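Small plastic wastebaskets in guest bedrooms are serviced on the same visit as the linen. The procedure below applies to rigid baskets up to 20 liters, without a lid or pedal.

## Lining the basket

1. Empty the basket and wipe the inside walls from the rim down. Go into the vertical creases where the panels meet; dust and hair collect there first.
2. Dry the inside completely before fitting a liner. A film of water holds the plastic against the wall and traps air underneath.
3. Open the liner fully and push the bottom corners down by hand.
4. Fold the top edge outward over the rim by 7 cm. On baskets with notches cut into the rim, tuck the slack into the notches instead of tying a knot.
5. Store two spare liners flat under the one in use.

If the liner slips when something heavy is dropped in, it is too narrow for the rim. Measure the rim all the way round, divide by two, and buy the next flat width up.

## Placement

Stand the basket on bare floor, never on a rug edge, and keep it clear of curtain hems. Pleated blackout curtains swing outward at the bottom when they are drawn, and a light basket will tip if the fabric catches it. Test by drawing the curtain both ways once with the basket in position.

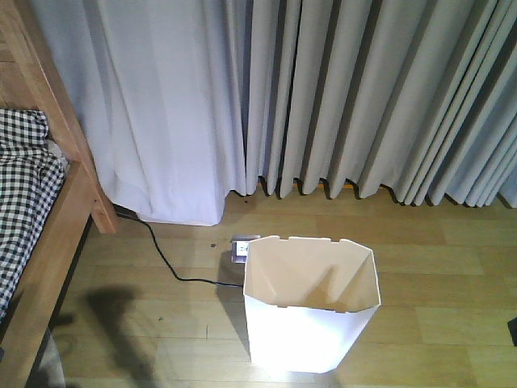

**Pemwood House · Housekeeping, Rooms Section**

Floor outlets need their own clearance. Leave 20 cm between the basket and the outlet frame, and do not set the basket on a cable. Run the cable along the bed post side, with enough slack that the plug is not under tension. Liquids do not go in bedroom baskets; cups are emptied in the bathroom.

Vacuum before the basket goes back. Use the bare-floor setting on wood planks and work parallel to the boards. Around a floor outlet, switch to the brush nozzle and hold it flat. Wipe the metal frame with a dry cloth only.

## Stains and odor

- Yellowing: usually permanent. Scrubbing with powder scratches the surface and makes later stains worse.
- Ink and makeup: rubbing alcohol on a cotton pad, tested first on the underside.
- Odor: one tablespoon of baking soda in a liter of warm water, left for 20 minutes, then rinsed.
- Scuffs on the outside: melamine sponge, light pressure, white plastic only.

Replacement baskets are on shelf 9 in the linen store. Log cracked ones on Monday with the room number.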